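January, workshop notes, Astitcombe

Third go at the shellac finish on the Siriwardena writing slope. Second coat still tacky near the hinge line at 10.15, so left it and worked on the drawer runners instead. The old batch of flakes is the likely cause. Mixed a fresh jar, 38 g to the usual bottle of meths, and labelled it Zirevent B so it doesn't get muddled with the first one.

Runners: left one had worn down by 2 mm at the back. Glued on a strip of beech and clamped it. Will plane it flush tomorrow.
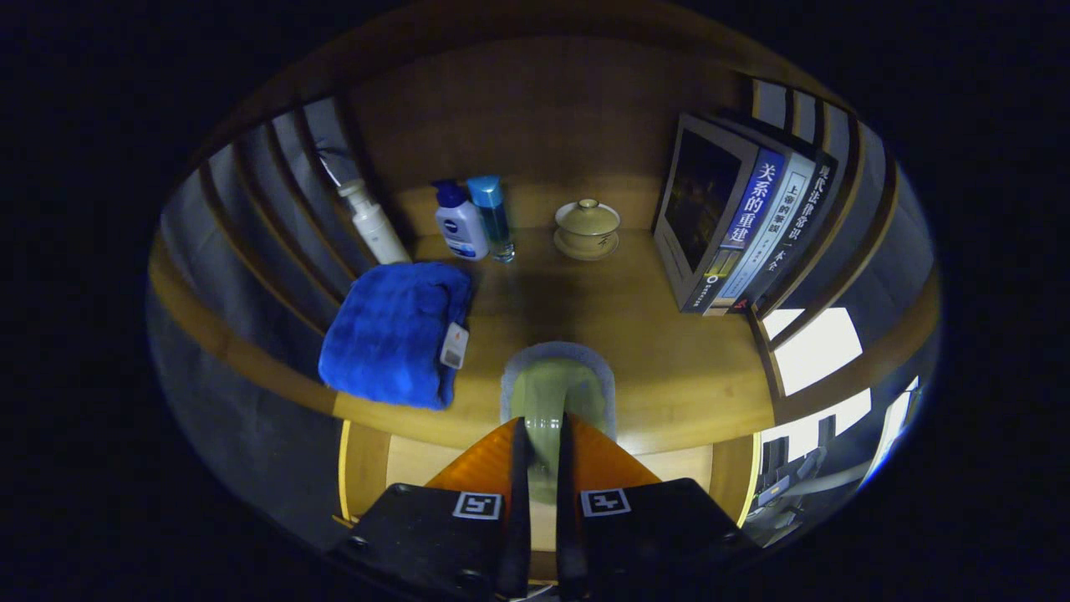
Piyumi Bandara tried the new jar on five offcuts before lunch. Four dried clear. The fifth went cloudy, but it was the piece that had been by the sink, so not counting that against the mix. She thinks thinner coats and a longer wait – overnight if we can spare it.

Test pieces are on the rack, numbered in pencil on the back. Please don't sand them.

To do: order 320 paper, ring Cikinden about the hinge screws (they sent brass, we asked for steel), rub back the lid, try coat three with the small mop. Heater was off until 7 this morning, check the timer.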